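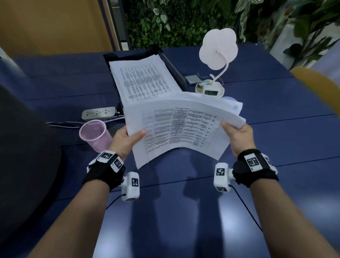

I have been collecting demonstrations for a learning system since January, and I am less sure of the idea now than when I signed up. The pitch from Vulitz was simple. People do ordinary desk work with trackers strapped to their wrists, the system watches, and with enough examples a pair of robot hands learns to do the same. My part is paper. Pick up a stack, square it, bow it, tap it down, put it in the tray, take it out again.

I've recorded 526 clips of this. 137 were thrown out in review.

I want to talk about the 137, because everyone at Vulitz only wants to talk about the total. Most of them were rejected for "hesitation." I stopped with the pages in my hands and thought about which way they should go. To the reviewer that is dead time. To me it's the job! Anybody who has handled a thick stack knows that you feel it slide a little and wait to see if it is going to keep sliding. You adjust your thumb. Then you go on. If you cut every clip where a person paused, you end up teaching a machine that people never pause, and I would like to see how that goes the first time it meets a stack with a staple in it.

The other thing that bothers me is what gets recorded. The markers on the wrist modules tell the software where my wrists are, and I'm told they do it well. Fine. But squaring paper is done with the fingertips, and mostly by feel. How hard am I pressing with my left thumb? I couldn't tell you, and the wrist straps certainly can't. When I brought this up I was told that the model "picks it up from context." I asked what context. I was sent a link to the Bainbridge write-up, which I read twice, and it is all folded towels and plastic cups. A towel forgives you. A sheaf of paper that gets loose on one side is all over the floor.

Some notes for anyone thinking of doing this kind of work, in no order:

The straps get uncomfortable before the end of the first hour. Wear them looser than the setup sheet says and recalibrate.

Mind the cables. They run down from the wrists and across the table, and I have restarted more clips over a snagged cable than over dropped pages.

Leave your desk the way it normally is. I was asked early on to clear mine and I argued. The lamp, the power strip and the pen cup all stay. I'll give Vulitz credit for backing down on that one, and the clips are better for it in my opinion. Who has a clean desk?

Use real printed pages. Blank sheets fresh from the pack move differently, all together, like a block. Mine are old tables I was going to recycle anyway, and they've been handled so often that they have gone soft at the corners. That is a problem too, come to think of it. How many of my examples are really examples of one tired stack of paper?

On Friday they showed us Rollo, the test rig, trying the paper task with what it had learned so far. It got the stack into the tray on 2 tries out of 9. Everybody on the call was pleased. I kept asking whether the tray had been moved between tries and the answer, after some back and forth, was no.

There is now talk of a bigger collection called Stendumero, with more desks and more people and the same wrist gear. More of the same is the plan, as far as I can see. I've asked for two changes, that they keep the hesitation clips and that they put something on the fingers. I haven't heard back on the fingers. The hesitation clips are "under discussion."

I'll keep going through the end of my contract. The pay is decent and I do want to know if it works. My next batch is envelopes.

Contact | Copyright, all rights reserved | Back to top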